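Progress report to the Hamance fund, second period
Project: Shared office and reading table, Stastwood

Dear colleagues,

I send you the second report about our small office in Stastwood. The first report was mostly about the lease and the painting, so this time I write more about how the room is used and what we still need to do before the third payment.

## What we did since January

The room is now open in the afternoon, from two until six. People come to get help with letters, forms and applications, and some of them come only to sit and read. We counted 276 visits in this period. In the plan we wrote 200, so we are above the plan, but I must say that a part of these visits are the same persons who came many times with one difficult case. I will try to separate the two numbers in the next report.

We received the office chairs from the closed branch in Clodamthorpe. The transport was paid from the line "Furniture", and the receipt is attached as annex 2. One more chair arrived with a broken wheel and we did not accept it.

The printed booklets were delivered by Ren, the printing shop, in two parts. The first part was late by nine days. We ordered 361 copies of all titles together, and the second delivery completed this number. The colors on the covers were chosen by subject, so a visitor can find the right booklet without reading all the titles. This works well for the people who do not read English easily.

## The table and the papers

In the application we described one big table for everything: the talks with visitors, the writing and the display of materials. After some months of use, I can say that it is a good choice for the talks and a less good choice for the papers. Booklets, loose sheets, notes and cards are all collected on the far half of the table, and when a new visitor sits down we first have to push things aside to have a place for writing. Handwritten notes are the biggest problem. A note from a talk can stay under a booklet until the next day, and this is not acceptable when it has personal information on it.
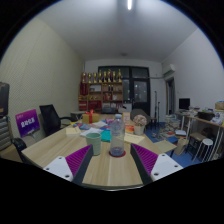
For this reason we agreed on a simple order of work, and it started this month. Each note is copied into the case book on the same afternoon, and the paper goes in the locked drawer or in the shredder. Printed materials will move to a wall rack with open shelves, so that only the titles used on that day stay on the table. Drinks are allowed, on a coaster, because a talk about a difficult letter can take more than one hour and people become thirsty. We do not want to change this. The same is for flowers -- they cost very little, and several visitors told us that the room feels less like a public office with them. They are paid privately and do not appear in the accounts.

The rack was not in the first budget. We ask your permission to pay it from the money that remains in the line "Furniture". The offer from the supplier is in annex 3. No additional money is requested.

## Difficulties

The heating did not work for some days and we had to close earlier. The owner of the building repaired it and did not charge us.

The second difficulty is the hours. Many people who work cannot come before six. We tried one late opening until eight, and it was full, but we have not enough staff to do it regularly. I would like to discuss with you if a part of the line "Training" can be used for additional hours, or if this needs a new application.

## Next period

- Install the wall rack and empty the far half of the table
- Count first visits and repeated visits separately
- Print a corrected version of the booklet about housing, where the phone number on the last page is old
- Send you the draft of the final accounts

The expenses until now are in annex 1. All lines are inside the budget except "Printing", which is a little over because of the second delivery fee. I wrote to Ren about this fee and I am waiting for the answer -- when it arrives, I will forward it to you.

With kind regards,
The project coordinator, Stastwood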